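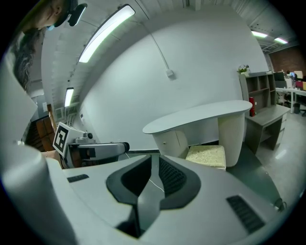
What does a reception desk have to do?

It gives a visitor a clear place to stop and gives the member of staff a surface to work on. Everything else in a reception area is arranged once the desk has its position.

Front of House Practice, Skirdale Centre
Unit 3: Setting out a small reception area
Handout 2

Read this before Wednesday's session. You will need it again for the written task, so keep it with your notes from Unit 2. Bring a tape measure and squared paper. Tape measures are in the cupboard by the door if you don't own one, but there are not enough for everybody.

1. The desk

Start with the shape. A straight desk has an obvious front and back. A rounded desk is less strict about this, and people will come up to it from wherever they happen to be walking. The white one in the photograph has a kidney-shaped top, and its right end is a ribbed cylinder. A top like that has no sharp front corners for people to catch a hip on, but it is harder to draw and harder to place. Do not try to draw the curve exactly on your plan. Measure the longest and widest points, draw a box to those sizes, and sketch the curve inside it.

A curved desk pushed flat against a wall leaves odd gaps that collect dust and pens. It is usually better standing forward with room behind it. Leave enough space for a chair to be pushed back and for a second person to pass. Check this with somebody sitting in the chair.

Storage in the desk is easily forgotten at the planning stage. There is a small cabinet with a round knob on the left of the desk shown. A small cabinet suits the items used every day, such as the visitors' book, spare pens and badges. It is no place for archive files. When you mark a cabinet on your plan, draw the door in its open position as well, and check that it doesn't meet a chair or a bin.

2. Seating

Seats near a desk are of two kinds: those for waiting and those for being dealt with. A low stool close to the front of the desk, like the square cream one here, belongs to the second kind if it is used at all. It has no back, so it is not comfortable for a long wait, and some visitors will need arms to push up from. Provide at least one proper chair with arms somewhere in the room.

Pale upholstery shows marks. In the Corico exercise last term several groups chose cream or white fabric for every seat and then put the coffee machine next to them. Nobody lost marks for the colour, but the cleaning plan had to match it. If your plan has pale seats, say how they will be cleaned and how often.

A stool in front of a desk also takes up standing room. Mark it on the plan in the place where it will be left, which may be different from the place where it looks best.

3. Shelves

Open cubbies are useful for leaflets, forms and things that visitors may help themselves to. They are no use for anything private. Work out what each cubby is for before it is filled, and write it on the plan. Unlabelled shelves near a door fill up with lost gloves and other people's post.

The grey wooden unit to the right of the desk has a small potted plant with white flowers on top. One plant is enough for a shelf of this kind. Stand it on a saucer, water it in the sink and let it drain before it goes back. If staff need to see across the top of the unit, choose a plant that stays short.

4. Light and wiring

Note every ceiling light on your plan, with its shape and where it is in relation to the desk. A long bright fitting can reflect in a computer screen, so sit in the working position and look before you decide which way the screen faces. Do this with the lights on – it is surprising how many plans are drawn with them off.

Mark outlets too. A thin cable coming down a wall to a small outlet box, as on the curved white wall, is neat enough if it is fixed and follows a straight line. It should not be within reach of a chair back. Furniture cannot go flat to the wall over an outlet, and a bookcase put there on the plan will have to be moved.

Curved walls need extra care. Take measurements from a fixed line on the floor and note the distance to the wall at several points. One measurement from the middle will be wrong at both ends.

5. Worked measurements: the Cutudero plan

The Cutudero plan is the one pinned up in the classroom. Two measurements from it come up in the task.

Clear space behind the desk: 118 cm
Clear space from the desk front to the nearest seat: 200 cm

These suit that room. Do not copy them on to your own plan without checking whether the door opens inwards.

6. Written task

Choose a reception area you can visit with permission. Draw a plan of it showing the desk, seating, shelves, lights and outlets. Then draw a second plan with one item moved, and write a page explaining the change. Moving the desk counts as one item, but remember to show what happens to its cables.

If you can't get to a real reception area, use the Sang floor plan from the course folder. It has no furniture marked, so you will need to add your own before you move anything.

Hand in both drawings and the written page together, clipped – no plastic wallets, please.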